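The Skalside robotics club doesn't have a sign on the door, so I walked past it twice. When I finally got inside, the student who'd agreed to talk to me was on her knees under a table, hunting for a screw. "Give me one second," she said. "It's the last one that fits."

She's a senior, she's been in the club since ninth grade, and she asked me to leave names out of this because the whole team worked on the project and she didn't want to be the face of it. Fine by me! I'll just call her the team lead, which made her roll her eyes but she didn't object.

The project is called Claritz. I asked her to explain it the way she'd explain it to her grandmother, and she laughed and said her grandmother understands it better than half the club does. "We hold the gripper in our hands and do a job with it, like picking something up and setting it on a stand. It records while we do it. Then we train on the recordings, and the arm is supposed to do the same job by itself."

Supposed to?

"Yeah. Supposed to."

They started in February with what she calls a terrible plan, which was to have one person record everything. That person (it was her) got through 400 recordings in two weeks and then couldn't look at the thing anymore. And when they tried training on it, the arm had picked up her habits. "I always come in from the left. I had no idea I did that. So the arm always came in from the left, and if you put something in the way on the left, it just went right into it."

So now everybody records, including the ninth graders, and they're up to 3248. I said that sounded like a lot of picking things up. She said I could try it if I wanted to, and of course I wanted to.

Well, it's harder than it looks! The gripper is heavier at the front than I expected, and I kept squeezing too soon. One of the younger kids watched me miss three times and told me very kindly to slow down. The team lead said everybody's first day goes like that. "You want to move like you're carrying soup," she told me. "If you jerk it around, we throw the recording out."

They throw out plenty. There were 328 bad ones over the summer, and she knows the number because she went through them herself at her kitchen table. Some were shaky, some had somebody's sleeve in the way, and a whole batch was no good because they'd bumped a setting and didn't catch it until the next meeting.

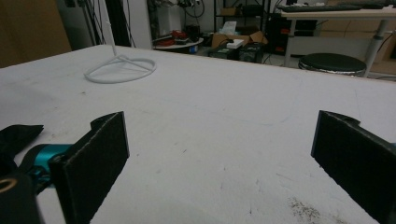
I wanted to know what a normal meeting is like, and it's mostly waiting your turn, from what she says. Two people record, one person keeps the log, and everyone else does homework or works on the Najafi entry. That's the regional contest, and it's the reason people were a little jumpy when I visited. Last year the team went with a wheeled robot that quit in the second round. This year they're bringing the arm, and the rules say you don't get to touch it once the clock starts.

"That's the part I have dreams about," she said. "You're just standing there with your hands behind your back."

Does she think it'll work? She took a while with that one. On a good day it gets the job done most of the time, and on a bad day somebody opens a blind and the light changes and it gets confused. They're recording at different hours now to help with that. There's also a club over in Koditz that does something similar, and the two groups trade notes by email, though she admitted they've both gotten a bit cagey as the contest gets closer.

I asked what she'd do differently if she could start over. "Write things down," she said right away. "We had a great setup in the spring and not one of us wrote down how high the table was."

By then it was somebody else's turn with the gripper, and the kid with the log was calling for her to come check a number. She never did find that screw, by the way. I found it in the cuff of my jeans when I got home, and I'm dropping it off at the next meeting.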